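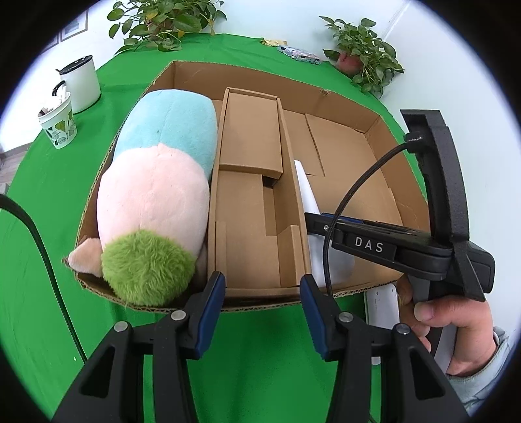 Soft toy in an open cardboard box, green tablecloth

Search this site
Enter keyword or postcode
Search

About us

Ekwood manages blocks of flats and small estates for the people who own them. We were set up by a group of leaseholders at Monar Court who had taken over the running of their own building and found they had more work than spare evenings. The company still has its office on the ground floor there, in what used to be the bicycle store.

We now look after 3326 homes. Most are flats, with a few terraces and one converted mill. The largest site is Grornia Wharf, which has 4 blocks around a shared garden. The smallest is a house split into three flats, and it gets the same yearly accounts and the same insurance review as the Wharf does.

What we do

Our clients are residents' management companies, right to manage companies and a small number of freeholders. We collect the service charge, pay the bills, arrange cleaning and repairs, and look after the paperwork that comes with a shared building. That includes fire risk assessments, lift inspections, buildings insurance and consultation notices for major works. We also act as company secretary where a client asks us to.

We do not sell or let flats. If you are looking for an estate agent we can't help, although we do answer sale enquiries from solicitors. A management pack is normally sent within ten working days of payment. Please don't pay for one through the service charge portal, as the money goes into the wrong account and has to be sent back.

We don't own any contracting firms and we take no commission on insurance or repairs. Our fee is a fixed sum per home, agreed for the year and shown on its own line in the budget. Extra charges, such as supervising major works, are listed in the management agreement before it is signed.

How we are organised

There are 30 of us. Each building has a named property manager and a second person who covers leave and sickness. A property manager has no more than twelve buildings, fewer if one of them is having its roof or cladding done. Accounts are kept by our own finance team, and each client's money is held in a separate trust account in that client's name.

Property managers walk round every site once a month and write up what they find. The notes go on the residents' portal the same week. They are short and not very exciting: gutter blocked over entrance two, bin store door dropped on its hinge, moss on the north path treated. Directors can see the contractor quotes as well.

Out of hours calls go to an answering service which can send a plumber, an electrician or a locksmith. It can't deal with parking. 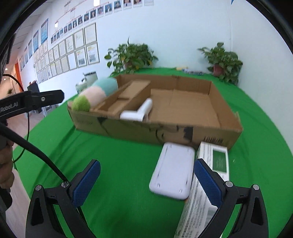
One leaseholder at Grornia Wharf wrote to us that the monthly notes were the first thing in nine years that had told her what her service charge was being spent on, and that she would still like the budget to arrive earlier. We have moved the date. Draft budgets for the January year now go to directors in the first week of November, and leaseholders have them before the end of that month.

Ekinci House

In the spring we took on Ekinci House, a block of 120 flats that had been through several managing agents in a short time. The reserve fund was low and the last two years of accounts had not been signed off. Both sets are now with the accountant. The lifts have a new maintenance contract, and the entry system will be replaced once the consultation period ends. Residents with questions about old balances should email the finance team and attach any receipts they still have.

Moving to us

If your building is thinking of changing agent, we usually start with a visit and a look at the lease. The lease matters a good deal, as it sets out who pays for windows, balconies and internal pipework, and the answers differ even between neighbouring blocks. We then send a written proposal and a draft first year budget. There is no charge for this stage.

Handover takes up to three months, depending on how quickly the outgoing agent releases the records. During that time residents should carry on paying as normal and keep their bank details for the old account until we write with new ones. We will never give new bank details by telephone.

Complaints

Please speak to your property manager first. If that doesn't settle the matter, write to the office at Monar Court and it will be passed to someone who has not dealt with your building. You will have an acknowledgement in three working days and a full reply in fifteen. Our complaints procedure, with details of the redress scheme we belong to, can be posted to you on request.

The office is open Monday to Friday, nine until five. Visitors should ring the bell marked Ekwood, to the left of the main door.

Page last updated June 19, 2026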